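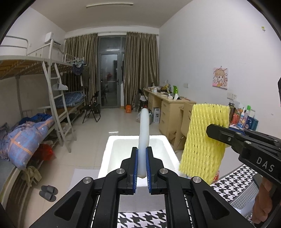 # How does a foam box keep things cold?

Ice melts fast on a warm day. Put the same ice in a foam box with the lid on and it lasts much longer. The box has no plug and no battery, so how does it work?

Heat always moves from warmer things to cooler things. When you hold an ice cube, heat from your hand goes into the ice. Your hand feels cold and the ice starts to melt.

Foam slows heat down. It is made of plastic with lots of tiny bubbles inside. Heat has a hard time getting through the trapped gas in those bubbles. Something that slows heat like this is called an **insulator**.
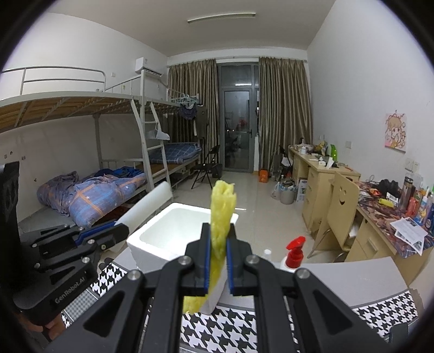
Thick walls work better than thin ones, and the lid matters too. Each time you open it, warm air can get in.

A foam box can also keep soup hot. The heat is trying to get out this time, and the foam slows it in the same way.

## Try it

1. Put one ice cube in a foam cup and one in a metal cup.
2. Cover both cups with a saucer.
3. Look at them after 13 minutes.

Which cube is bigger? Wrap the metal cup in a wool sock and try again with new ice.

*Written by Daranee Sukprasert*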